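Visit report: gripper upkeep at the Pekon workshop, Ernmont

Hand-held gripper, pads and pivots, before service.
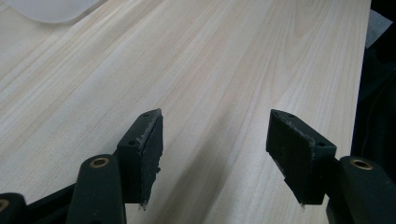
Aicha Kabbaj asked early on whether pad wear should be tracked by cycles or by looking at the pads, and the answer took up most of the morning. Pekon does both. A cycle count triggers the inspection, and the inspection decides whether the pads come off. The limit is 3,000 closures, logged by the operator on a sheet kept with the tool.

The visit was in April and covered one bench and one tool type. We had asked to see routine maintenance, and the shop kept to that. The tool is a two-finger gripper with linkage arms, black fingers, foam-type pads on the inner faces and brass bushings at the pivots. Used on light parts, it loads the pads mostly in shear, and the pads go before anything else does.

Inspection starts with the fingers open over a clear patch of table. The technician looks at the upper edge of each pad first and then at the lower tip. Light specks along the top are brushed off with a dry nylon brush. If they come back after brushing, they are treated as pad material and the wear is noted. A ragged tip that extends past the finger body is trimmed once. A second trim is not allowed; the pad is replaced, and always together with the one opposite. Pekon tried replacing single pads last year and found that the tool then closed off center.

Replacement was demonstrated on a spare pair of fingers. The old pad is peeled from the tip end and the adhesive residue is taken off with a plastic scraper and isopropyl alcohol. The new pad is cut from sheet on a steel template, pressed on from the center outward, and clamped for 30 minutes between flat blocks. The sheet stock comes from Plevula. We were shown two densities, and the shop has settled on the softer one, which wears faster but holds smooth parts with less closing force.

The bushings get less attention. They are wiped, checked for side play by hand, and left dry. Oil was used at first and collected dust from the pads, so the practice was dropped. The technician rocks each arm at its pivot and compares left with right. A difference that can be felt is enough to pull the arm — no gauge is used at this stage. Our own procedure calls for a dial indicator here, and I am not convinced that hand feel is repeatable between two people.

Finger screws are checked last, with a driver set low. Domański, the outside shop that makes the fingers, asks for thread locker on all of them. Pekon leaves it off the fingers it removes often and marks the screw heads with paint.

A complete service takes 6 steps on the work card. The sheet we were shown had 285 entries, with the pad changes underlined. Intervals were uneven, and several changes came well before the cycle limit. The shop puts these down to parts with sharp molded edges, but the part type is not recorded on the sheet, so this could not be checked.

Points to follow up: a copy of the pad template drawing, the density figures for both foams, and whether Pekon would add a part-type column to the log. Aicha Kabbaj has the contact for the first two. The return visit is to cover the wrist mount and the cable strain relief, neither of which we reached.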